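Wer im Juni mit Banafsheh Safavi den Höhenweg von Brudine geht, lernt schnell, die Ohren zu spitzen. Sie bleibt stehen, hebt die Hand, und dann gluckert es tatsächlich unter den Steinen! 31 Quellen hat sie entlang der alten Hirtenroute kartiert, manche kaum breiter als ein Daumen, und jede schmeckt anders (ich hätte das vorher nie geglaubt).

Die oberste liegt auf 2742 Metern, knapp unter dem Grat. Eisig, fast süß, mit einem Hauch Stein — großartig. 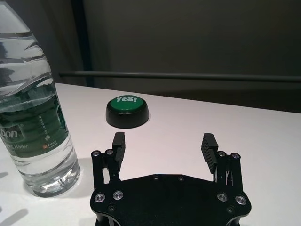
Weiter unten, bei Atwood, wird das Wasser härter. Dort fließt es durch Kalk, und Alaric Okafor, der im Gasthof kocht, schwört für seinen Brotteig darauf. Seinen Tee brüht er lieber mit dem weichen Wasser von oben, das er sich frühmorgens selbst ins Tal trägt.

Wir haben an einem langen Nachmittag sieben Quellen probiert und bei jeder gestritten. Mein Favorit blieb die kleine hinter der Schäferhütte, moosig und ein wenig nach Eisen. Safavi schüttelte nur den Kopf und ging weiter zur nächsten.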